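The White Table Gallery

Home / Rooms / Gallery

I've been meaning to put these pages in order since February, and it has finally happened because it rained all Sunday and the telly was rubbish. So, welcome to the table gallery! Regular readers will know that I have a bit of a thing about tables. I like them plain and I like them big, and I like seeing what ends up on them over the course of a week. Most of what's on this page is words, I'm afraid, as the older pictures are still on the old site (Duda, if anyone remembers Duda) and moving them across is taking me ages.

The idea is simple enough. I take a plain white table and put very little on it, and then I write a line or two about the things. I did a whole year of crowded tables before this, all jam jars and bunting and three sorts of cake, and by the end I couldn't tell one picture from the next. I was bored silly! A plate and one other thing is plenty. You start noticing the plate.

The plate

White, round and shallow, with a thin dark rim. I love a dark rim. On a white table a plain white plate more or less melts away, and you end up squinting to see where the crockery stops and the furniture starts, but give it that one thin line and it sits up nicely. I've had a soft spot for rimmed plates ever since my gran's enamel ones, which were chipped to bits and went on every picnic we ever had (they also went in the oven, on the camping stove and once under a leaking radiator).

I prefer a shallow plate to a deep one for this sort of thing. Deep plates look as if they're waiting for soup. A shallow one will do for toast, keys, a cut pear, whatever you've got.

The tube

Every house has a tube of something lying about. Ours has dozens, and I mean that: hand cream in the coat pockets, toothpaste in two bathrooms, something for insect bites that has been to Portugal and back. I like them on a table for the colour. The lime green and blue sort are my favourites, as bright as sweets, and on white they do all the work that a vase of flowers would do and don't need watering.

Lying down is best, I think. Stood up on its cap a tube looks like it's in a shop. On its side, with the crimped end pointing off towards the plate, it looks like something a person might pick up and use.

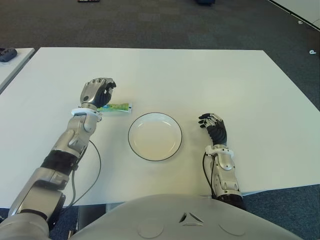
Colour is the bit I get asked about most. People write in wanting to know how many colours I allow myself, as if there were a rule written down somewhere, and I always say that one bright thing is my limit on a white table. Green and blue together count as one if they're on the same label. Two bright things start to argue, and then you want a third to settle it, and before you know it you're back to bunting.

The carpet is the other half of it. Dark grey under a white table gives you lovely crisp edges and clean corners, far better than the beige I grew up with, where everything went the colour of weak tea. I know dark carpet shows every crumb. I hoover a lot! It's worth it for those edges.

A few tables from the old pages

These are the lines from the pages that haven't been moved across yet. I've left the words as they were.

Breakfast, early. One boiled egg, one spoon, and the spoon was the wrong one (a serving spoon, I was half asleep). I quite like how silly the egg looks next to it.

Gloves. A pair of gardening gloves, stiff as boards, set down either side of a trowel. The soil took me longer to get off the table than the whole thing took to set up.

The lemon. Just a lemon. This one had more letters than anything else I've ever put up, and I still couldn't tell you why. It was a perfectly ordinary lemon and it went into a drizzle cake the same afternoon.

String. A ball of green garden string with the end trailing right off the side. My favourite of the lot. I wanted it on the wall in the hall and was outvoted.

Teapot, no lid. The lid had been missing since Christmas and turned up in the bread bin about a week after this went up.

Getting a white table clean

Since you ask (and you do ask), matt white is harder to look after than it seems. Shiny tops wipe down in a second, but a matt one hangs on to the odd greasy fingerprint and you only see it when the light comes in low. I use a soft cloth, warm water and a tiny drop of washing-up liquid, then a dry cloth straight after. I did try the Surum paste that a reader swore by. It smelt of pears and left a bloom I had to wash off again, so I've gone back to the cheap way. Biro is another matter altogether. If you've found something that shifts biro from a matt top, please write in, I've been staring at the same little squiggle for months.

Odds and ends

The counter tells me this gallery has had 2,359 visits, which has cheered me up no end, given that it's a page about crockery. There are nearly 338 pictures still to come over from Duda and I'm doing them in small batches in the evenings, so do look in now and again.

The plate swap at Pleninari is back on next month. Bring up to 3 plates, no boxes, and wrap them in newspaper if you're coming on the bus. Last time I took a cracked saucer and came home with a fish dish the length of my arm, and I have nowhere to keep it. It's living on top of the wardrobe.

Next batch up will be the jugs, followed by the Cutelus tins if I can get the lids off two of them. They're rusted on solid and I've already bent a teaspoon.

Back to Rooms | Older galleries | Write to me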